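August, 11:40 pm

Up since seven. Coffee, no breakfast, then straight into the bathroom stuff, which I have been putting off since we moved to Nolside. Sink first. Found the good sponge under the bag of hangers, naturally.

Arben came by at 8 with the long extension cord and stayed for two hours, mostly talking. He thinks the gray tile is cold looking. I like it. Marble pattern hides everything, dust, hair, my bad mopping. Told him so. He said thats not a selling point. It is for me.

Cords cords cords. Every room in this place has one outlet and it's behind somthing. Must get the flat kind of strip from Flustton, the one that goes along the baseboard. Also a box to put the whole mess in. Also labels? I say labels every time and then never.

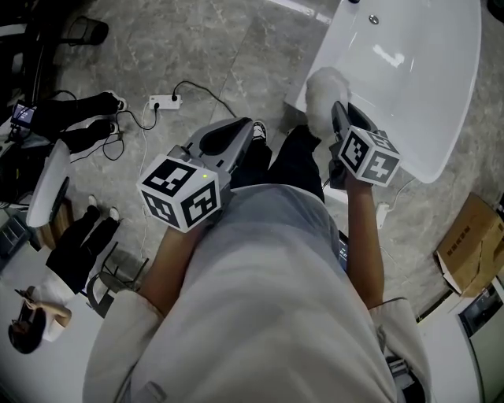
Sink, cords, the usual shoes. White pom-pom got into it too.

The pom-poms - bought a bag of 30 for the garland, back when I thought I'd make a garland. They get everywhere. One in my coat pocket at the store, pulled it out with my keys. Going to finish the thing this month or give the bag to Cheon's kids, decide by the weekend.

Drain in the sink is so small. Any earring would fit down it, note to self, take them off in the bedroom. Wiped the bowl with vinegar, then the other stuff, then vinegar again. Smells like a salad in there.

Called Apostolos Vasilakis re: the shelf. He has the brackets but not the screws, or the screws but not the brackets, line was bad. Coming tomorrow after lunch either way. Have to clear the floor before then, all of it, he has big feet and no patience.

Rent thing still not sorted. Unit is 1601 and they keep writing 1610, so the letters go to some poor woman upstairs who has been very nice about it.

Tomorrow: outlet strip, screws (ask first!!), mop, garland maybe. Wash the gray jacket - sleeves are a disgrace. Bed now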